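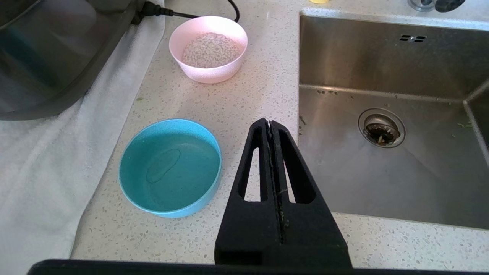 Progress report to the Lidia Fund
13/08/2019

Dear friends at the Fund,

It hardly seems possible that it is time to write to you again, but the first half of our grant is spent and we promised you a proper account of it. So make yourselves a cup of tea, as this may run on a little!

When we applied, we asked for help with three years of work alongside the small church in Jinditz, and you very kindly gave us 3000 pounds towards the first of them. We have used 2443 pounds so far. Most of that went on the rent of the upstairs room in Baxter Street and on bus fares for the young people who come in from Kakitz, where there has been no church of any kind for a good many years. The remainder is set aside for the autumn rent and a second box of songbooks.

The songbooks deserve a paragraph to themselves. We had been singing from photocopies, some of them so faint that the older ladies simply hummed, and when the new books came in May there was a great deal of stroking of covers before anyone would open one. They have the hymns in both languages on facing pages. Singing is slower as a result, as people like to look across and see what the others are saying, but it is a very happy sort of slowness and we have stopped trying to hurry it.

The Wednesday Bible study has grown to the point where we need the extra chairs from the landing. We began with Mark's Gospel and had meant to be finished by Easter. We are in chapter nine. A good many of those who come were never read these stories as children, and they stop us to ask why the disciples are frightened, or what a synagogue is, or whether a person is allowed to pray for unbelief to be helped if they are not sure they believe at all. That last question took up a whole evening and part of the next.

The summer week for children was harder going. We had hoped to hold it in Kakitz itself, but permission to use the school came too late, so everyone had to travel to Jinditz and the families furthest out decided against it. Those who did come had a lovely time (the play about Jonah was performed twice by popular demand), but it was a smaller gathering than we told you to expect, and we want to be plain about that. We have already written to the school about next summer.

You asked particularly about prayer and practical support from home. The letter now goes out to 52 households, and several of them have begun writing back to the church directly, which has meant more to people there than we can easily put on paper. The spring collection among those households brought in 1406 pounds. We have kept it apart from your grant and will put it towards a heater for the upstairs room, as the present one smells of paraffin and gives out during the sermon.

There is one change we would like your blessing for. The application set aside a sum for a printed course on the Christian faith for beginners. Having looked at two, we don't feel that either would suit, and the church would much prefer to write its own, a few pages at a time, as the Wednesday questions come up. We would like to move that money to paper and printing. The total stays the same, and we will send you the pages as they are finished — in translation, of course, though please be patient with us over that part.

Between now and Christmas we mean to carry on with Mark, begin a monthly afternoon in Kakitz in somebody's front room, and hold a baptism, the first in Jinditz since we started coming. The river will be far too cold by then and a tank is being borrowed.

Thank you, all of you, for your generosity and for your kind notes. They are read out at the Wednesday meeting, every one. The receipts will follow by post, and if anything in the accounts needs explaining please do ring in the evening, when we are nearly always in.

With love and gratitude,
The Jinditz Partnership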